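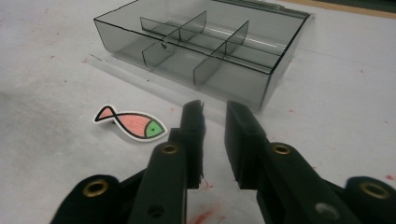 The Flolik label printer stores its small accessories outside the main housing, so sort them before starting the set-up. Spare cutter blades, platen clips and fuses are easily mixed up once unwrapped. A transparent compartment box with a lengthwise divider, giving a front row and a back row, is suitable: keep clips and fuses in the front row and blades in the back.

## 3.2 Loading the label roll

1. Switch the printer off at the rear and wait 20 seconds.
2. Press both release tabs and lift the lid until it locks.
3. Slide the roll onto the spindle with the labels feeding from underneath.
4. Pull 114 mm of backing paper past the cutter.
5. Close the lid — press on both corners, not in the middle.
6. Switch on and hold FEED until one blank label is cut.

**Note:** Nuniver rolls have a wider core. Fit the grey adaptor to the spindle before step 3.

**Caution:** The cutter blade is exposed while the lid is open. Keep fingers clear of the slot.

## 3.3 Error 3107

Error 3107 means that the gap sensor can't find the edge of a label.

1. Open the lid and wipe the sensor with a dry cloth.
2. Check that the paper guides touch the roll on both sides.
3. Close the lid and run the feed test 2 times.

If the error returns, replace the sensor (part list, section 7).

Revised 29/01/2019, T. Fabbri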